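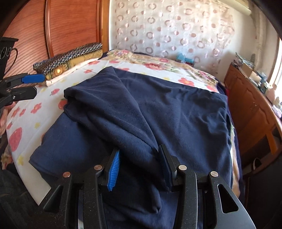

Washing a fleece blanket so it stays soft, and how to dry it in a cold flat

Posted in Household > Laundry and bedding
Asked by marrow_lane

Hello everybody. I moved to Traltow in February and I have now my first winter coming in a flat without a dryer. I have a question about fleece blankets, because I already spoiled one and I don't want to spoil the second.

The first one was grey and I washed it at 60 degrees together with towels, with normal powder and a lot of fabric softener. When it came out it had small hard balls on the whole surface and it was full of white towel fluff. It also felt flat, like felt for a craft project. I tried to brush it with a clothes brush and it became a little better, but it is not a blanket that you want near your face any more.

The new one is navy blue and I keep it on top of my bedspread, so it collects hair and dust, and on a dark colour you see everything. The bedspread under it is mostly white with flowers, so I also worry about the dye if I put the blanket back when it is still a bit damp.

What I would like to know:
Which temperature is correct, and is the powder a problem?
Is softener good or bad? I read both.
How do I dry it inside? My bedroom is cold in the morning and the window gets wet from the inside. I have only a folding rack, and the blanket is bigger than the rack.

The label was cut out by me on the first day because it scratched. I know, this was not clever. The blanket cost 69 dollars, so for me it is worth to do it properly. Thank you in advance for any advice.

3 replies, sorted by most helpful

pegs_and_lines
I worked some years in a laundry in Brurkel, so I can tell you how we did it there with polyester fleece. I suppose yours is polyester, as nearly all of them are.

Wash it cold or at 30, on the gentle program, and alone. Towels are the worst company for fleece, they give fluff and the fleece takes it. Your small hard balls came from the rubbing and from the heat. Before you put it in, shake it well outside or from the balcony, and go over it once with a lint roller. Hair that goes into the machine dry comes out of the machine wet and stuck.

Use liquid detergent, and only half of the normal cap. Powder does not always dissolve in cold water and on navy blue you will see the white lines. Please leave the softener. It puts a thin layer on the fibres, they stick together, and after several washes you have the flat feeling that you describe. If you think there is already old softener in it, put half a cup of white vinegar in the softener drawer one time. The smell goes away when it is dry.

Do not fill the drum. The blanket must be able to fall down when the drum turns. If you have to push it in with your hands, it is too much for your machine and you should take it to a laundromat with a big one.

For spinning, you can let it run on the medium speed. Fleece does not hold much water, so it will come out nearly dry compared to cotton.

About the colour: a dark blanket can give some dye in the first washes. Wet a white cloth, press it on a corner of the blanket for a minute and look. If the cloth is clean you can relax. If it becomes blue, wash it alone two or three times more and don't put it on the white bedspread until it is completely dry.

tin.kettle
just hang it over a door, mine dries overnight. never had any problem with softener either, my mum used it on everything and her blankets are older than me

Okafor_household
The first reply is very good and I would follow it. I want to add only about the drying, because I lived in Cloltlow in a basement and I know the wet window very well.

Over a door is possible, but then the two sides touch the wood and it dries slowly there, and with some painted doors you can get a mark on the paint. What worked better for me was two chairs, back to back, one arm's length between them, and the blanket over both. Air goes under it and it makes like a tent. With the folding rack you can do the same: open the rack fully, lay the blanket over the top and turn it after 4 hours.

Don't dry it in the bedroom where you sleep. Choose the room with the best air, open the window wide for ten minutes, close it, and repeat this later. A small gap that is open the whole day makes the walls cold and does not bring out much water. I had a cheap humidity meter and it showed 63 percent when I was drying laundry, and it went down after each airing. I also put a fan, not pointed on the blanket but past it.

Keep it away from the heater please. My neighbour put hers directly on an electric one and it is dangerous, and also the fleece melted a little and became shiny in that place. This does not come back.

When it is dry, shake it hard and brush it in one direction with a soft brush. For the grey one, you can try a fabric shaver, the small electric one. Go slowly and hold the blanket flat on a table. Mine was 22 dollars and I use it also for sweaters.

marrow_lane
Thank you very much to all. I did the test with the white cloth and it stayed clean, so I am happy about this. I will wash it at 30 with the liquid and try the two chairs in the kitchen, there it is the warmest. Does the vinegar do something to the rubber in the machine if I use it only one time?

pegs_and_lines
One time is fine. I would not do it every week.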